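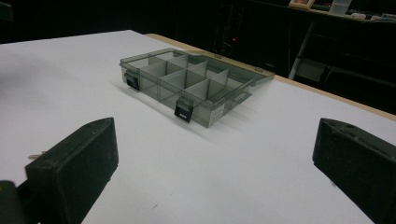 Compartment case for small screws?

wolau_23: Do the fixed dividers bother anyone? I want to sort M2 screws and washers.

tinbench: Fixed is fine. Mine pull out and washers slide under them.

Yurt: Disagree — long screws need a bigger slot. Get removable ones.

wolau_23: Nothing long here. Going with fixed.

Recent threads
Labeling drawers
Bead storage, Enuva lids

Print | E-mail this thread
Contact | © Ulbridge Forum | Back to top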